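Writing About Food, Session 4: The Restaurant Review

Read the two reviews in your packet before class, the one of Nirholm and the one of Fothergill. The Nirholm piece runs 224 words and you will know what to order by the end. The Fothergill piece is three times as long, and the writer is still looking for parking in paragraph four.

Getting to the food

A reader will forgive a little scene-setting. The weather, the walk over and your cousin's opinion of the neighborhood can have 60 words between them. After that, something has to arrive on a plate. If the room matters – it's loud, it's freezing, the tables are built for dolls – say so when it starts to affect dinner.

Words to retire

Delicious, tasty, mouthwatering, "to die for," and "cooked to perfection." The last one turned up in half of the July drafts, once about a bowl of olives. Try naming what the food did. Was the crust crisp or did it bend? Did the sauce taste of lemon, or of a rumor of lemon?

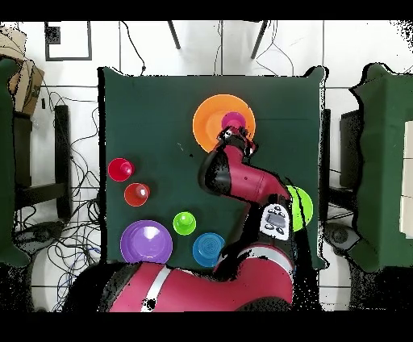 Fig. 2. Magenta cup in an orange plate, dark green cloth.

Color is the cheapest detail you have, so spend it carefully. One exact color fixes a dish in the reader's head. Five of them and you are selling paint.

Prices and fairness

Give prices. "Reasonable" means one thing to a student and another to a dentist. If the lamb at Flosa costs 55 and feeds two, both facts belong in the same sentence.

Go twice if you can afford it. If you can't, admit it was one visit and keep the verdict modest. A slow waiter on one night is a slow waiter; it takes a second night to make him a policy. And be careful with free dessert. It improves the memory of everything before it.

Assignment, due November 10, 2018

Review one meal at Urnatar or any place you haven't written about before. 300 words, no more. Include one dish you didn't like and say why in terms the cook could use. Leave out star ratings – last term someone gave a sandwich 83 out of 100 and could not account for the missing 17.

Bring two printed copies, double-spaced.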